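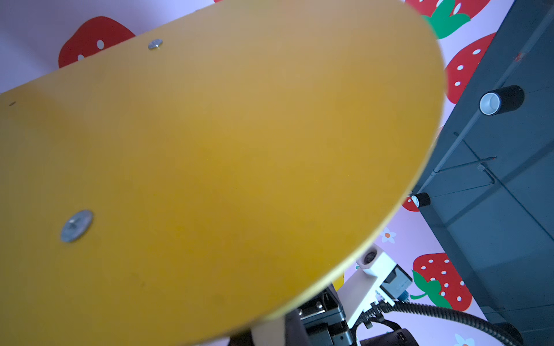 Issue 45

I've been meaning to write up my notes on screws for ages, and a letter from Berhanu Zeleke finally got me going. He has a wobbly stool (don't we all) and wanted to know if he should just keep cranking the screw down every November when the heat comes on. Please don't! Wood shrinks in dry air, the screw feels loose, you tighten it, and after a few winters the hole is chewed up and nothing will hold.

My fix is toothpicks. Take the screw out, dip 2 or 3 plain toothpicks in wood glue, push them into the hole and snap them off level with the surface. Let it sit overnight — I know, I hate waiting too — and put the same screw back in by hand. No drill! A drill will spin right past snug before you can let go of the trigger.

If the hole is really far gone, a bit of hardwood dowel works better. Drill it out clean, glue the dowel in, trim it flush and start over with a small pilot hole.

On painted pieces I like a washer under the head, so it doesn't grind a ring into the finish. A scrape of candle wax on the threads helps too, especially in oak, where I've snapped more brass screws than I'd like to admit.

Wipe up any glue that squeezes out with a damp rag while it's fresh. Dried glue on paint is a pain, and you'll usually take some of the color off with it.

Next issue: sticky drawers, and Emlyn Mathias's trick with a bar of soap.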